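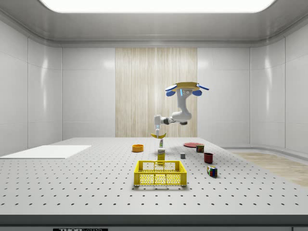

# 로봇 팔보다 먼저 사야 할 것들: 소규모 자동화 셀의 예산 편성

로봇 셀 도입 견적서를 받아 보면 첫 줄은 대개 팔의 가격이다. 담당자의 검토 시간도 이 줄에 몰린다. 그러나 식품·생활용품 혼합 피킹처럼 대상물의 형상이 제각각인 공정에서는 팔의 단가가 총액을 설명하지 못한다. 그리퍼, 비전, 고정 구조물, 작업대, 안전 설비, 그리고 시뮬레이션 환경 구축비가 나머지를 채우며, 항목별 변동 폭은 팔보다 크다.

본지는 소형 물품 분류 셀을 검토 중인 물류 대행사 Sorel의 발주 계획을 기준으로 항목을 나누어 살폈다. Sorel은 5월에 요구 사양을 확정했고, 실물 발주 전에 시뮬레이션 단계를 별도 예산으로 분리했다. 통합 업체는 Lytvynenko, 그리퍼와 작업대 주변부는 Wikus가 견적을 냈다.

## 시뮬레이션은 어느 계정에 넣는가

Sorel의 내부 양식에는 시뮬레이션 항목이 없었다. 처음에는 용역비로, 다음에는 소프트웨어 사용료로 분류했다가 최종적으로 설계비에 편입했다. 분류가 중요한 이유는 상각 방식이 달라지기 때문이다. 용역비로 처리하면 당기 비용이 되고, 설계비로 묶으면 설비 취득원가에 포함할 여지가 생긴다. 회계 담당 부서와 먼저 합의하지 않으면 발주 직전에 품의서를 다시 써야 한다.

검토 장면에서는 천장 방향에서 내려온 팔이 평행 그리퍼로 바나나를 수평으로 물고 있고, 작업대 앞쪽 중앙에 빈 노란색 플라스틱 바구니가 놓여 있다. 바나나, 머그, 납작한 접시, 작은 캔, 정육면체는 요구하는 파지 폭과 접근 각도가 서로 다르다. 단일 규격 상자만 다루는 공정이라면 이런 구성은 과하다. 혼합 물품 공정이라면 이 정도 편차를 견적 단계에서 반영해야 그리퍼 재발주를 피할 수 있다.

## 현수식과 바닥 설치식

팔을 위에서 내려 설치하면 작업대 위의 바닥 면적을 팔 기부가 차지하지 않는다. 대신 상부 구조물이 필요하다. 구조물 비용에는 다음이 포함되는지 확인한다.

- 갠트리 또는 천장 보강재의 설계 하중 계산서
- 장착 플레이트 가공비와 도면 제공 여부
- 상부 배선 트레이와 케이블 가이드
- 설치 시 양중 장비 임차료
- 정비용 접근 수단

마지막 항목은 누락이 잦다. 상부에 설치된 기부의 점검은 바닥 설치식보다 시간이 걸리고, 그 시간은 유지보수 계약의 단가에 반영된다. Lytvynenko의 1차 견적에도 정비 발판은 빠져 있었으며 2차 견적에서 별도 줄로 추가되었다.

천장 높이가 부족한 건물에서는 현수식의 이점이 사라진다. 팔의 작업 반경과 그리퍼 길이, 대상물의 최대 높이를 더한 뒤 바구니 벽을 넘는 여유 높이를 추가로 잡아야 한다. Sorel은 이 여유를 111 mm로 정했다. 바구니 규격이 바뀌면 수치도 다시 산정한다.

## 작업대

격자형 타공 정반은 지그 위치를 재현하기 쉽다. 시뮬레이션 화면의 작업대도 일정한 간격으로 구멍이 난 회색 상판이며, 전면 명판에 THOR LABS라는 글자가 보인다. 다만 연구용 정반과 생산용 작업대는 요구 조건이 다르다. 생산 라인에서는 평탄도보다 청소 용이성과 낙하물 처리가 우선하는 경우가 많다. 구멍에 이물이 들어가는 식품 공정이라면 타공면을 덮는 시트나 구멍 마개의 비용을 소모품비에 넣는다.

구멍 간격과 나사 규격은 발주서에 명기한다. 지그를 다른 공급처에서 조달할 때 인치 규격과 미터 규격이 섞이면 변환 플레이트가 추가된다. Wikus는 미터 규격만 공급하며, Sorel이 보유한 기존 지그 22점은 전수 확인 대상이 되었다.

## 그리퍼와 비전

평행 그리퍼는 단가가 낮고 제어가 단순하다. 접시처럼 낮고 평평한 물체는 불리한 대상이다. 손가락 끝이 상판과 간섭하기 전에 가장자리를 잡아야 하기 때문이다. 이런 물품의 비중이 전체의 일정 수준을 넘으면 흡착식 툴과 툴 체인저를 함께 검토한다. 툴 체인저는 본체 가격 외에 가반 하중을 소모하므로 팔의 등급이 한 단계 올라갈 수 있다.

손가락 패드는 소모품이다. 연질 과일과 경질 캔을 같은 패드로 다룰 경우 마모 주기를 예측하기 어렵다. 초도 물량에 예비 패드를 포함하고, 단종 시 대체품 공급 조건을 계약서에 둔다.

비전 센서는 설치 위치에 따라 개수가 달라진다. 상부 고정형은 팔이 시야를 가리는 구간이 생기고, 손목 부착형은 케이블 수명이 문제가 된다. 조명 조건은 따로 기재한다. 시뮬레이션의 방은 흰 벽과 넓은 천장 조명으로 밝게 설정되어 있으나 창고의 조도는 그보다 불균일한 것이 보통이다. 현장 조도 측정 비용과 보조 조명 비용을 빼고 인식률을 협의하면 검수 단계에서 책임 소재가 불분명해진다.

## 검수 조건

Sorel이 채택한 검수 기준은 연속 600회 파지다. 물품 구성은 발주사가 정하고, 배치는 회차마다 바꾼다. 시뮬레이션 결과는 참고 자료로만 인정한다. 접촉 마찰과 변형은 모델 설정에 따라 달라지므로 가상 환경의 성공률을 실물 성능의 보증값으로 쓰지 않는다는 조항도 들어갔다.

대금은 설계 승인, 반입, 검수 완료의 각 시점에 나누어 지급한다. 통합 업체 Kelent도 같은 조건으로 비교 견적을 제출했고, 납기는 약 11주로 제시했다. 상부 구조물 제작 기간은 여기에 포함되지 않는다.

## 견적 요청서에 넣을 문구

요청서에는 대상물 목록을 사진과 치수, 중량으로 첨부한다. “소형 잡화 일체”와 같은 표현은 업체마다 해석이 달라 견적 비교가 불가능해진다. 바구니는 내측 치수와 벽 높이, 손잡이 구멍의 위치까지 적는다. 격자 벽 구조의 바구니라면 재질과 색상도 적어 인식 시험 조건에 포함시킨다.

예비비는 항목별로 나누지 않고 총액 기준 한 줄로 편성하되, 집행 승인권자를 지정한다. Sorel의 경우 그리퍼 변경과 조명 보강에만 예비비를 쓸 수 있고, 물품 목록이 늘어나는 경우에는 변경 계약을 체결한다.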